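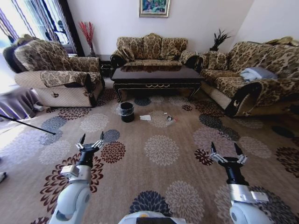
Diktieren ohne Cloud: Clelter mit einem Headset einrichten

Stand: 18. Juli 2024

Clelter ist ein Diktierprogramm, das gesprochene Sprache direkt auf dem eigenen Rechner in Text umwandelt. Die Aufnahmen verlassen das Gerät nicht, eine Internetverbindung wird nur für die Installation und für Updates gebraucht. Diese Anleitung beschreibt die Einrichtung unter Windows mit einem Headset von Plolport. Mit anderen Mikrofonen funktioniert es im Wesentlichen genauso, nur die Einstellungen im Abschnitt zum Pegel weichen ab.

Was Sie brauchen

Einen Rechner mit mindestens 9 GB freiem Speicherplatz. Das Programm selbst ist klein, das deutsche Sprachmodell nimmt den größten Teil ein.
Ein Headset mit USB-Anschluss. Über Bluetooth geht es auch, allerdings schalten viele Geräte beim Aufnehmen in einen Telefonmodus mit schlechterer Klangqualität, und das merkt man der Erkennung an.
Administratorrechte für die Installation. Im Betrieb reicht ein normales Benutzerkonto.

Schritt 1: Programm installieren

Laden Sie das Installationspaket herunter und starten Sie es. Im ersten Fenster fragt der Assistent nach dem Installationsordner, den Sie so lassen können. Im zweiten Fenster steht die Auswahl der Sprachmodelle. Voreingestellt ist Englisch. Entfernen Sie dort den Haken und setzen Sie ihn bei »Deutsch (groß)«. Wer einen älteren Rechner hat, nimmt »Deutsch (kompakt)«. Das kompakte Modell belegt 850 MB und antwortet schneller, schreibt aber Fachbegriffe und zusammengesetzte Wörter öfter falsch.

Nach dem Herunterladen des Modells verlangt Clelter einen Neustart. Bei mir ließ sich das Programm auch ohne Neustart öffnen, das Mikrofon wurde dann aber nicht gefunden.

Schritt 2: Mikrofon auswählen

Stecken Sie das Headset ein, bevor Sie Clelter öffnen. Unter Einstellungen — Audio erscheint eine Liste der Eingabegeräte. Das Plolport taucht darin zweimal auf, einmal als »Plolport Mic« und einmal als »Plolport Comm«. Wählen Sie den ersten Eintrag. Der zweite ist für Telefonate gedacht und filtert die Stimme so stark, dass Endungen verloren gehen.

Steht das Headset gar nicht in der Liste, prüfen Sie in den Datenschutzeinstellungen von Windows, ob Desktop-Apps auf das Mikrofon zugreifen dürfen. Danach Clelter ganz beenden, auch das Symbol in der Taskleiste, und neu starten.

Schritt 3: Pegel einstellen

Klicken Sie auf »Pegeltest« und lesen Sie den angezeigten Absatz in Ihrer normalen Lautstärke vor. Der Test dauert 30 Sekunden. Der Balken soll beim Sprechen im grünen Bereich bleiben und nur bei einzelnen Silben kurz ins Gelbe gehen. Wird er rot, senken Sie den Regler und wiederholen den Test.

Der Mikrofonbügel gehört leicht unter den Mundwinkel. Direkt vor dem Mund nimmt er die Atemluft mit auf, und Clelter macht daraus gern ein »f« oder ein einzelnes »und«. Die automatische Pegelanpassung habe ich ausgeschaltet. Sie regelt in Sprechpausen hoch und hebt dabei das Lüftergeräusch an.

Schritt 4: Tastenkürzel festlegen

Ab Werk startet und stoppt das Diktat mit Strg+Umschalt+D. In einigen Programmen ist diese Kombination schon belegt. Unter Einstellungen — Bedienung lässt sie sich ändern. Praktisch ist eine einzelne Taste, die man sonst nie benutzt, etwa Rollen oder Pause.

An derselben Stelle können Sie zwischen »Umschalten« und »Gedrückt halten« wählen. Beim Umschalten läuft die Aufnahme, bis Sie erneut drücken. Für kurze Nachrichten finde ich das Halten angenehmer, für längere Texte das Umschalten.

Schritt 5: Satzzeichen und Befehle

Clelter setzt Punkte und Kommas auf Wunsch selbst. Im Deutschen klappt das bei kurzen Sätzen gut, bei Nebensätzen fehlt manchmal das schließende Komma. Wer es genauer will, schaltet die Automatik ab und spricht die Zeichen mit. Diese Befehle kennt das Programm:

»Punkt«, »Komma«, »Fragezeichen«, »Doppelpunkt«
»neue Zeile« und »neuer Absatz«
»Anführung auf« und »Anführung zu«
»letztes Wort löschen« und »letzten Satz löschen«

Vor und nach einem Befehl sollte eine kleine Pause liegen. Ohne Pause schreibt Clelter den Befehl als Text aus. Die Länge dieser Pause ist einstellbar, ich komme mit Stufe 2 zurecht.

Schritt 6: Eigenes Wörterbuch anlegen

Namen, Abkürzungen und Fachwörter tragen Sie unter Wörterbuch — Neu ein. Im linken Feld steht die Schreibweise, im rechten die Aussprache, so wie man sie auf Deutsch schreiben würde. Für »MacLeish« habe ich »Mäckliesch« eingetragen, und seitdem steht der Name richtig im Text. Davor kamen Varianten wie »Magglisch« oder »mach Leasch« heraus.

Das Wörterbuch wird als einfache Textdatei im Benutzerordner gespeichert. Kopieren Sie diese Datei vor jedem Update an einen anderen Ort. Beim Update vom April wurde sie bei mir durch eine leere ersetzt.

Häufige Probleme

Der Text erscheint mit großer Verzögerung: Meist läuft das große Modell auf einem Rechner mit zu wenig Arbeitsspeicher. Zum kompakten Modell wechseln oder den Browser während des Diktats schließen.

Der Text landet im falschen Fenster: Clelter schreibt immer dorthin, wo der Cursor beim Ende der Aufnahme steht. Also erst stoppen, dann das Fenster wechseln.

Umlaute fehlen: Das betrifft ältere Programme ohne Unicode. In den Einstellungen unter Ausgabe hilft die Option »Über Zwischenablage einfügen«.

Die Erkennung bricht mitten im Satz ab: Oft ist der Energiesparmodus des USB-Anschlusses schuld. Er lässt sich im Geräte-Manager beim jeweiligen USB-Hub abschalten.

Eine längere Liste mit Fehlermeldungen, auch zur Linux-Version, gibt es im Forum von Pitden im Bereich Spracheingabe.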